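Print this page | E-mail this page

Speaker notes - Good practice at the shared bench
Geetha Venkataraman, Eltadby

1. Opening (2 min)

Thank Bundport for the room. Say who the talk is for: people who write bench rules and people who have to follow them.

Our rules at Eltadby began as 61 lines. Hardly anyone read them to the end. We now have six, on one side of paper, and the Kurian site uses the same sheet.

2. Crowded tables

Rule one: name the target before the arm moves. "The mug" is no use to anyone here. Write "white mug, gold or tan rim" and say which side the handle is on.

Rule two: neighbours count. If the white mug is picked up cleanly but the green one gets knocked, log a fault. Skolow used to log that as a pass - mention this kindly, they have changed it.

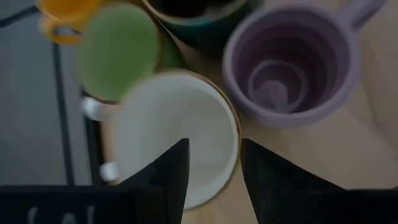
3. Checking the fingers

Rule three: open the gripper and look at both tips before each session. Write down any nick or scratch, however small, and which finger it is on. The left one has a small pale mark just below the tip.

Marks alone are no reason to stop. A mark that has grown since the last entry is. We look back over around 80 entries when we review the sheet.
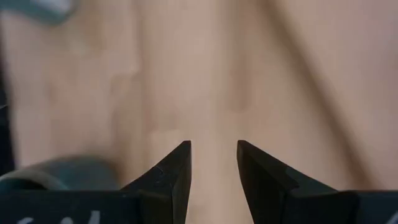

4. Stopping

Rule four: anyone may stop the arm, visitors included. Ask for the reason afterwards and write it down as given.

Rules five and six are on the handout. Take questions from the back first.

Print this page | E-mail this page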